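Re: [floor-ops] Packing cells and staffing

8 Jul 2024

Thaddäus Strebel wrote:
> We are looking at two arm cells for the mixed fruit line at Drirska.
> Management says no jobs go. I would like to hear from a site that
> has had them a while. What do your packers do all day now?

Thaddäus,

We put the first cells in at Soltbridge in January. No layoffs, but the jobs did change, and I'd tell your people so before the equipment shows up.

Before, a packer stood at one station for the whole shift. Now one person looks after 3 cells. They load baskets, clear stops and check what comes out. 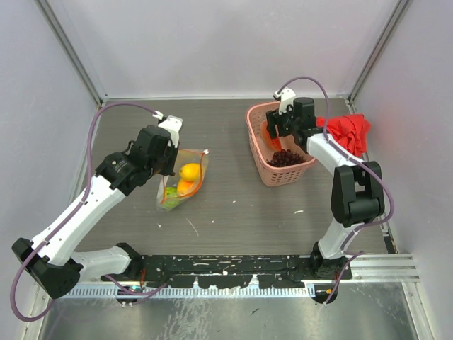
The pay grade was the sore point. Watching cells was first written up as a lower grade than packing, on the theory that it was easier. It took about 20 weeks to get that fixed. Get the grade in writing first.

Training was 2 days, and that was too short. People learned the stop button and the restart sequence and not much else. The older packers wanted to know why a cell stopped, and the manual from Flirkier doesn't cover that well. We ended up writing our own sheet. 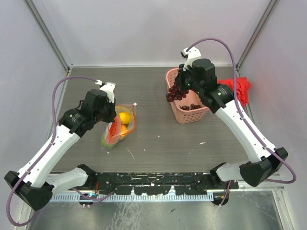 What your packers know about fruit still matters, so keep them in the room when the handling rules are set. Lemons and oranges gave us little to argue over. Grapes did. With a bunch in the gripper hanging over the rim of the basket, you want somebody there who has packed grapes by hand and can say whether the height is right. Steiner on our second shift changed that setting more than the engineers did.

Wrists and shoulders are better, going by the sick notes. The complaint I hear most is that the shift drags and there's no one close enough to talk to. We rotate every 40 minutes now and it helps a bit.

I can send you the sheet and the grade wording if you want them.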